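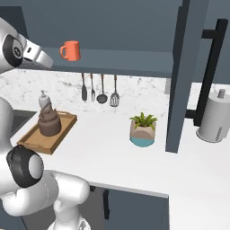 About us

Lirnell is a water testing laboratory in Illbridge. We analyse drinking water from private supplies: wells, boreholes, springs and the storage tanks attached to them. Most of our samples come from farms, small guest houses and households which are not connected to the mains. We also test mains water inside buildings where the pipework is old or where its history is unknown.

The laboratory was set up by Fulgencio Salcedo and Ainhoa Sotomayor, who had both worked in the testing department of a larger water company. They began with metals only. Bacteriology was added after the move to the present building, which has a separate room for incubation and its own drainage.

What we test

The standard household set covers coliform bacteria, E. coli, nitrate, nitrite, ammonium, iron, manganese, lead, copper, pH, hardness, conductivity, colour and turbidity. Arsenic, fluoride and pesticides are available on request and are priced separately. We do not test swimming pools, sewage or bottled water for resale.

Metals are measured after acidification of the sample. Lead results are reported for a first-draw sample and a flushed sample, as the difference between the two usually shows whether the lead comes from the fittings or from further back along the service pipe. Customers who send only one bottle receive one figure, and the report says which kind of draw it was, if we were told.

Bacterial counts are made by membrane filtration and reported per 100 ml. Where the plate is overgrown we report "too many to count" and offer a diluted repeat from a fresh sample.

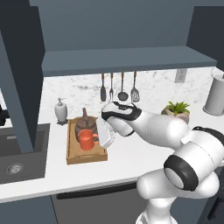 Reading time: 4 minutes

How samples reach us

Bottles are supplied by the laboratory and must not be rinsed. The bacteriology bottle contains a small amount of sodium thiosulphate to neutralise chlorine. The metals bottle is plain. Both are labelled before dispatch, and the label number is the only reference we use until the report is issued.

Samples for bacteriology should be kept cool and in the dark, and should arrive within 24 hours of being taken. Samples received later than this are either refused or tested and marked as out of time, according to what the customer has ticked on the form. Metals are less sensitive to delay.

A collection round runs through Pollville and the upper valley. Telmo Cuesta plans the route and takes samples himself where the tap is difficult to reach or the customer would like it done for them. He flames metal taps before sampling. Plastic taps are disinfected with a hypochlorite wipe and then run for two minutes.

Reports

A report gives the result, the unit, the method reference, the limit that applies and the uncertainty of measurement. Results above the limit are printed in bold. If E. coli is found, we telephone on the day the plate is read, and the written report follows.

We do not sell filters, softeners or ultraviolet units, and we take no commission from firms that do. We will explain what a result means. The choice of treatment is for the owner of the supply – and for the local authority, where the supply serves tenants or the public.

People

Ainhoa Sotomayor is laboratory manager and signs all bacteriology reports. Fulgencio Salcedo is responsible for metals and for instrument calibration. Ákos Veres runs the quality system, including the blank and duplicate samples which make up about 20 per cent of each batch. Abelardo Huanca answers the telephone, sends out bottles and keeps the archive of borehole records. The archive can be consulted by appointment, with the consent of the owner of the borehole concerned.

Records kept on paper before the change to the Eglītis database are still being entered. Older results can be supplied as a scan in the meantime.

Changes to the service

The metals price list was revised in October. Bottles ordered under the old list remain valid and will be tested at the price paid.

Page last reviewed: December 2025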